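Ticket: Fence energiser loses voltage overnight on grazing block
Product: Farex mains/battery energiser with Tedora remote monitor
Site: Ndlovu hillside, firebreak grazing contract
Opened: Monday, October 1, 2018
Status: Solved

First message

Hello! We graze goats and a few sheep on steep ground to keep the scrub down between houses and woodland, and we've been running your Farex unit since April. I love it, it's by far the best one we've had, so please take this as a puzzle and not a moan.

The fence reads well all day and then drops off a cliff after dark. The Tedora monitor sends a low voltage alert in the small hours, I get up, drive over, and by the time the sun is on the hill the reading is back where it should be. The goats have worked this out faster than I have. They were in the neighbour's brambles twice last week (he was delighted, the brambles were on his list anyway).

Set-up: 5 electric nets in a loop, 2 earth stakes by the gate, energiser on its battery in the box under the oak. The battery is charged and I've swapped it with the spare. Same result.

Reply from support

Thanks for such a clear write-up, and what a good use for goats! A fence that's fine by day and poor by night is nearly always leaking somewhere when the dew comes down. Could you try these in order and write back with what you find?

Take the fence lead off the energiser and test at the terminal after dark. If the reading is strong there, the energiser is fine and we can stop worrying about it.
Put the lead back on and join the nets one at a time, testing after each.
Test the earth stakes too. The ground on a firebreak can be very dry under the surface even when the grass is soaking.

Customer update

Did the first one last night with a head torch and a flask. Energiser on its own is superb, full reading and a lovely loud tick. So it's out on the hill somewhere.

Joined the nets one by one. First three fine. Fourth took a bit off. Fifth and the whole lot sagged! I walked it twice and couldn't see a thing, but I could hear a faint snap near the bottom corner where the old stock fence runs alongside. I'm oddly pleased about this.

Earth stakes: there's a reading on them with the whole loop live, which I think means they aren't good enough either?

Reply from support

Yes, that's right, so you have two faults and each makes the other look worse. Brilliant work in the dark.

On the bottom corner, please move the net well clear of the old wire. Check the lowest live strand for bracken or cut stems lying against it as well. If the cutting was done by machine the stubs tend to be left at just the wrong height.

On the earth, add a third stake somewhere damp, a good stride or more from the other two, and join them with proper lead-out cable. Plain wire twisted round the top of a stake works for a week and then rusts.

Also, which firmware is on the Tedora? The older version only checks every 60 minutes, so a fault can come and go between alerts.

Customer update

Monitor was on the old version. Updated it over the phone from the cab of the digger, very easy. It now checks much more often and the graph is fascinating, I keep looking at it when I should be working.

Found the leak. A clip had come off the bottom corner post and the net was leaning on the old barbed wire, with bracken through it. Pulled the net over, strimmed underneath, and put in the extra stake down by the ditch. I had 200 metres of Ovow lead-out cable on the trailer and used a short length of that.

First night: steady line from dusk to breakfast. No alert. All goats where I left them, looking a bit cross.

Reply from support

That's wonderful news! Keep an eye on the graph after the first really wet night, and if you get a slow sag this time (no sudden drop) it'll be growth under the net again.

Customer update

Had the wet night. Hardly a dip. We're moving up to the top block next, where it's all gorse and thin soil, so I'll put the third stake in from the start

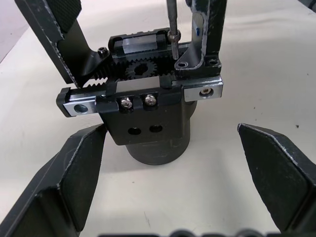 and test it after dark before the goats go in. Happy for you to close this one, thanks again!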